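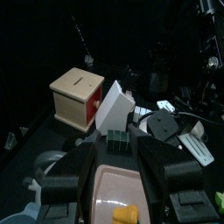
Bench 2, wrist view. Green ridged block between the fingers, box with the red drawer behind.

Last updated: August
2 min read

Notes on the sorting bench, for me and whoever has the late shift.

Ran the mixed set again from 10 until lunch. Pešek wants it kept as it is, small box, blocks, pink tray and all, so please don't tidy it between runs. Target was the green block. I kept the closing speed at 41, same setting as on the Dinham job, and left the wrist angle alone.

Ctibor Vaněk came up from packing to ask what happens to his people when the arms go on the line. I told him what I know. Picking small parts into trays goes to the arms first. Checking, odd shapes and anything that comes in tangled stays with hands. The late shift drops from two pickers to one, and the other moves to returns, same pay grade. He had not been told about the pay grade – someone should put that in writing before the Lusia order starts.

He also said the pickers talk while they work and one person alone on a late shift is a different job. Fair point. I have no answer for it. Passed it to Pitenora with the rota.

Things that change for whoever minds the bench:
– you refill and clear, you don't pick
– a stop gets logged, even a short one
– hands stay out until the arm is parked, no reaching in for a dropped block

Training is down as 70 minutes each. I think too short for people who have never used the pendant. Asked for a second session.

To do: new label for the stop button, spare finger pads, ask Ctibor who wants to try it first.

2 comments · 0 shares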